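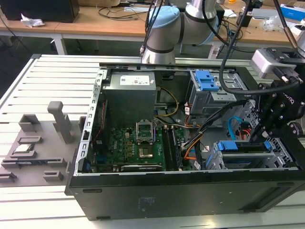 パソコンの腹の中と、うちの食器棚

ロボットに家事を任せられる日は来るのか、と聞かれるたびに、私は「何をもって家事と呼ぶかによる」と答えて嫌な顔をされてきた。相手が聞きたいのは年数である。あと五年とか、孫の代とか、そういう返事がほしいのだ。ところが年数というのは、誰が言っても当たらないくせに、言った本人だけが忘れる種類の数字なので、私はなるべく口にしないことにしている。

代わりに、中古パソコンの話をする。

横倒しになった黒いデスクトップ機の、側板を外した中身をまじまじと見たことがあるだろうか。電源の箱があり、緑の基板があり、メモリの細長い差し込み口が二本並び、その上や横を黄色や黒やオレンジの線が好き勝手に這っている。設計した人の頭の中ではさぞ整然としていたのだろうが、組み上がったものは、うちの流しの下によく似ている。排水管と米びつと、いつ買ったか分からない重曹が同居しているあの空間だ。手を入れるたびに何かに当たる。

こういう箱からメモリを抜き、別のメモリを挿し、ドライブを引き出し、青い樹脂のつまみを戻す。慣れた人がやると、仕事をしているようには見えない。隣の人と昼飯の相談をしながら、指だけが勝手に動いている。私は以前、Korellという再生パソコンの工房に三か月ほど通っていたことがある。正式な肩書きは何もなく、記事を書くという名目で入り込み、気がついたらネジの仕分けをさせられていた。机の上の皿には五種類のネジが混ざっていて、それを元の五種類に戻すのが私の役目だった。ありがたいことに、その役目を機械に奪われる心配は当時まったくなかった。今もたぶんない。時給が発生していなかったからだ。

ベテランの人は一日に13台を片づけた。私は手伝って、その数字を下げた。

当時の私は、機械がこの仕事を覚えるのは早いだろうと思っていた。何しろ工業製品である。犬も子どももいない。部品の位置は図面で決まっているし、挿す方向だって切り欠きで決まっている。茶碗を洗うよりよほど簡単なはずだ。人間の側が勝手に「精密な作業」と呼んでありがたがっているだけで、機械にとっては得意科目だろう、と。

この見立ての半分は合っていた。位置は決まっている。決まっていないのは、線のほうだった。

電源の線というのは毎回違うところに垂れる。前の持ち主が一度でも蓋を開けていれば、もう図面の世界には戻ってこない。細い線が差し込み口の上に一本かぶさっているだけで、人間なら小指でどけて忘れる。その「小指でどけて忘れる」を機械に教えようとすると、まず線を線だと分からせ、どこをつかめば抜けずに動くかを見当づけさせ、どけたあとで戻ってきたらもう一度どけるという根気まで持たせなければならない。人間の小指は、ずいぶん安く使われてきたものだと思う。

そこで私は、家の中を見回すことになる。

わが家には箱に「全自動」と印刷されたGriltovの掃除機がある。丸くて、平たくて、ソファの下に消えていく。買った最初の週、私はこの機械のために床の上の物を片づけ、延長コードを壁に沿わせ、玄関マットを撤去し、椅子をテーブルの上にあげた。掃除の九割を済ませてから、残りの一割を見学したわけである。それでも満足していた。高い買い物をした人間は、だいたい何にでも満足できる。

掃除機の悪口を言いたいのとは少し違う。あれはよく働く。ただ、あれが働ける部屋を毎朝作っているのは私で、その労働はどの説明書にも載っていない。私はこれを「下ごしらえ」と呼んでいる。そして、ロボットの進歩について語る人の文章を読むとき、まず下ごしらえの欄を探すことにしている。たいてい見つからない。

作業台を見せてもらえる場合は、話が早い。台の上に何が置いてあるかで、下ごしらえの分量が分かるからだ。

パソコンの左側に、灰色の板が寝かせてあるとする。板には四角い受けや、すっくと立った柱がついていて、そのひとつにメモリが収まっている。治具というやつである。部品はそこにある、と決めておくための板だ。私はこの手の板が好きで、見ると少し安心する。探し物という、家事の最大の成分がきれいに抜いてあるからだ。

考えてもみてほしい。うちで「ちょっと電池を替えて」と言われたとき、電池を替えている時間は十秒もない。残りの時間、私は引き出しを開け、別の引き出しを開け、単四しかないと報告し、あるはずだと言い返され、最初の引き出しの奥で単三を見つける。電池交換の本体は捜索である。もしわが家に灰色の板があって、単三用の穴に単三が二本、いつも立っていてくれたら、夫婦の会話はずいぶん減るだろう。良いことかどうかは知らない。 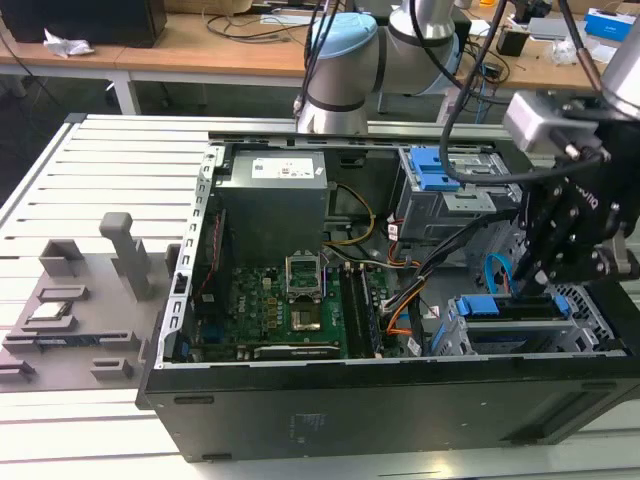

指は二本で足りるか

手の話もしておきたい。

箱の中へ斜め上から下りてくる黒いグリッパーは、人の手とはあまり似ていない。関節のある指が、下のほうのドライブのそば、青いつまみに向いている。後ろにはもう一本、水色の関節カバーをつけた腕が立っている。私はこういう光景を見ると、どうしても狭い台所を思い出す。二人で立つと必ず片方が「ちょっとごめん」と言うことになる、あの台所だ。腕が二本あれば仕事が倍になると思うのは、二人で餃子を包んだことのない人である。

それでも、二本あるべきだというのが私の意見だ。家事のほとんどは、片手で押さえて片手でやる。瓶の蓋、靴下、封筒、みかん。片手でみかんを剥ける人はいるが、見ていて落ち着かない。メモリの両端を均等に押す仕事も、ドライブの爪を押しながら引く仕事も、根は同じところにある。押さえる手はいつも退屈そうで、いなくなると全部が崩れる。

ところで、指の数を減らして何が困るかというと、つかむことよりも、つかみ損ねたときの始末である。人間はしょっちゅうつかみ損ねている。気づかないだけだ。箸を落としかけて中指でこらえ、鍵を掌の中でひっくり返し、硬貨を親指で送り出す。あれは全部、失敗の途中で方針を変えているのだが、本人はお茶を飲む話をしている。Korellのベテランは、落ちたネジが台に着く前に足を引いた。理由を聞いたら、足の上に落ちたほうが探しやすいこともあるから迷う、と言った。こういう迷いをどうやって機械に持たせるのか、私には見当もつかない。

とはいえ、私は「職人の勘は永遠です」と言って拍手をもらう側にも回りたくない。あの手の話は聞いていて気持ちがいいぶん、値段がついていない。勘を持っている人の腰は痛いのである。Rostthorpeの倉庫で見せてもらった棚出しの仕事では、箱を下段から抜くたびに全員がしゃがんでいた。壁の紙には一日に最大130箱とあった。しゃがむ130回に人間の尊厳が宿っているかと聞かれたら、膝に宿っているのは別のものだと答えるほかない。機械にやってもらえるなら、どうぞやっていただきたい。

問題は、頼む側の我慢がどこまで続くかだ。

洗濯物を畳む機械の話をしよう。近所のTelloという洗濯屋が、畳み機を入れた。Tシャツを一枚ずつ、クリップにはさんで送り込む。出てくるものは実に美しい。角が立っていて、店の棚に並んでいたころを思い出させる。一枚につき料金は95円、店主の母親が畳むと同じ値段でおまけに襟のほつれを教えてくれる。どちらに頼むか。私は母親のほうに頼んでいる。ただしこれは、私のTシャツがどれもほつれているという個人的な事情によるもので、機械の評価としては公平でない。

成功率という数字も曲者である。百回に95回うまくいくと聞けば、たいていの人は感心する。私も感心する。それから、食器洗いに当てはめてみる。うちでは夕食のあと、大小とりまぜて二十枚ほどの皿やら椀やらが流しに積まれる。百回に五回割るのなら、毎晩一枚ずつ割れていく。月末には紙皿で暮らすことになり、そうなれば皿洗いの問題は解決する。自動化の達成と呼べなくもない。

工場の人たちはこの計算を昔から知っていて、だからこそ治具を作り、照明を決め、部品の向きをそろえ、機械の前に置かれるものをできるかぎり退屈にしてきた。退屈さは工場の資産である。家庭では、退屈は三日と保たない。テーブルには学校のプリントが生え、椅子には上着が積もり、流しには誰のものとも知れないスプーンが一本、必ず残る。

再生パソコンの作業台は、その中間あたりにあるのだと思う。台そのものは片づいていて、部品の置き場も決まっている。そのすぐ後ろの机には黒いケーブルがのたくり、丸めた白い紙が転がっている。私はこの眺めを責める気になれない。むしろ大いに共感する。手前の一平方メートルだけを整えて、奥は見なかったことにする。来客前の私とまったく同じやり方である。

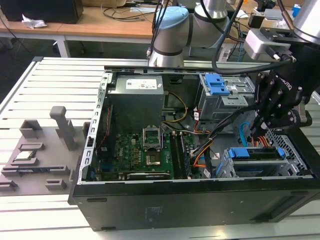

側板を外した筐体に下りたグリッパー。CPUソケットは空で、金具が上がっている。

では、できるのか、できないのか

さんざん逃げ回ったので、そろそろ意見を言う。

私は、家事より先に修理や分解の仕事のほうが機械の手に渡ると思っている。世間の期待とは順番が逆だろう。みんなが欲しいのは皿洗いと洗濯物で、古いパソコンからドライブを抜いてくれる機械を夢に見る人はそう多くない。だが機械の側から見れば、ああいう箱は実に手頃な難しさをしている。硬いものと柔らかいものがほどよく混ざり、正解の位置があり、正解までの道だけが毎回少し違う。練習問題としてよくできている。側面にROBOTIQと書かれた黒いグリッパーが、線だらけの箱の中に指を入れているのを見ると、私は素直に応援したくなる。そこは狭いだろう、と声をかけたい。私も狭かった。

剥き出しになったCPUのソケットについては、応援というより祈りに近い。あの細かいピンの並びの上で何かを動かすとき、人間は息を止める。私はKorellで一度だけ、ソケットの上にネジを落としたことがある。周りの全員が黙った。落としたネジはつまんで取ったが、そのあと機械が起動したかどうかは聞かずに帰った。基板の代金は740円だと後から言われた。安くて助かったという気持ちと、自分の震えた手が740円分だったという気持ちが、いまだに仲良くできずにいる。

機械なら息を止める必要がない。止める息がないのだから当然で、これは大きな長所だと思う。疲れて雑になることも、昼飯の相談に気を取られることもない。一方で、何かがおかしいときに周りが黙ったのを感じ取ってくれるかというと、そこは今のところ人間が横に立つしかない。つまり当面の姿は、機械が一台と、その横で黙る係が一人である。黙る係は悪い仕事ではない。私なら応募する。ネジの仕分けよりは出世だ。

家庭のほうはどうか。こちらは、家が機械に歩み寄る速さのほうで決まると見ている。食洗機がそうだった。あれは皿洗いの名人になったわけでもなんでもなく、食洗機に入る皿を人間が買うようになっただけの話である。祖母の金縁の茶碗は棚の奥に引っ込み、四角くて白い皿が残った。掃除機のためには脚の高いソファが売れた。そのうち、ロボットに畳みやすい四角いシャツが出るだろう。着心地は知らないが、角は立つはずだ。

だから、家事ロボットを待っている人に勧めたいのは、まず自分の家に灰色の板を一枚置いてみることである。鍵はここ、爪切りはここ、単三はここ。家族全員がそれを一週間守れたら、その家はもう機械を迎える準備ができている。そしてたぶん、かなりの部分で機械が要らなくなっている。

うちでは火曜日に始めて、その晩のうちに爪切りが行方不明になった。板のほうはまだある。いまはスマートフォンの充電台と、例のスプーンの置き場になっている。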